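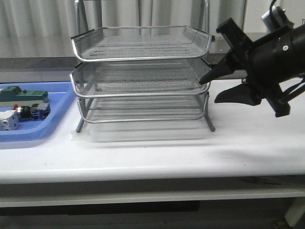
Cahier d'atelier, 10/07/2018

Bon, le classeur à trois étages est monté et posé sur la table blanche ! J'en avais assez de voir les fiches Plullivum traîner sous les tasses. Kaj voulait des bannettes en plastique comme à Prikholm, moi je tenais au treillis métallique : la poussière passe à travers, et on voit d'en face s'il reste du papier dedans (enfin, s'il y en a une bonne pile).

Répartition, à confirmer avec Elsie Pirihi quand elle rentre : en haut les fiches à traiter, au milieu celles qui attendent une signature, en bas les archives du mois. Le plateau du haut est le plus large, donc c'est là que je mettrais aussi les enveloppes Ostermann, qui ne rentrent jamais nulle part. On a 72 fiches en retard, je les trie demain matin avec un café.

Pour le montage, rien de sorcier, sauf que j'ai mis les deux pieds avant à l'envers la première fois et que tout penchait. Kaj a bien ri.

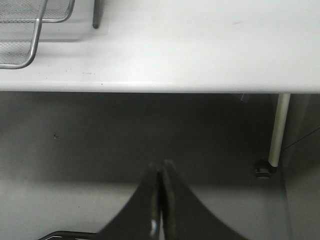
Reste la question de l'emplacement. Je le voudrais assez loin du bord de la table, parce qu'avec le bord arrondi on accroche vite quelque chose avec la manche, et les pieds en métal glissent sur ce plateau lisse. J'ai commandé des patins chez Fircombe, 5 mm d'épaisseur, à coller dessous. Et puis il faudrait un coup de chiffon, il y a encore des petites saletés sur le blanc, sans doute des miettes de gomme (les miennes, je plaide coupable).

Kaj Blöndal propose aussi d'étiqueter chaque étage sur le devant. D'accord, mais avec des étiquettes qu'on peut enlever, s'il vous plaît ! La dernière fois j'ai passé une heure à gratter de la colle.
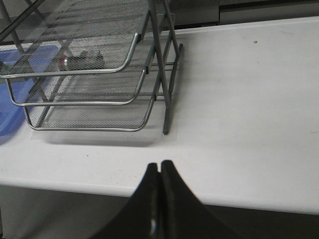 Le classeur à trois étages sur la table blanche, pas encore d'étiquettes.

À faire : acheter du papier 80 g (une ramette de 500 suffira jusqu'en septembre), demander à Elsie si elle garde ses doublons, et trouver une place pour le bac bleu clair, qui prend tout le côté gauche.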